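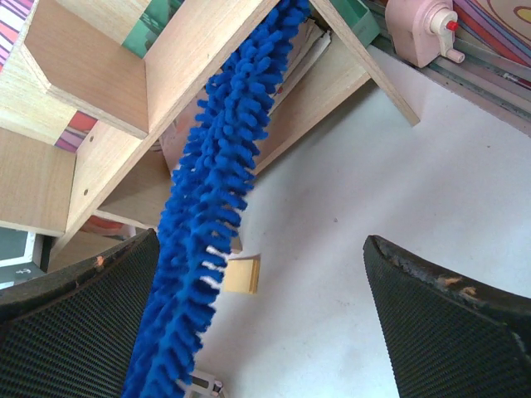 **larnach48:** How do you wash one of those blue chenille dusters with the stubby microfibre fingers?

**ullano_7:** Warm water, a drop of washing-up liquid, then squeeze and hang it up. No softener!

**camenzind:** Mine goes in the machine at 500 spin and it's fine - been doing it since December.

**ullano_7:** Mine went all matted that way, so I'd stick to the sink.

**larnach48:** Sink it is, ta. Will it scratch a pale wood desk shelf?

**camenzind:** Not if you shake the grit out first (and I still say machine).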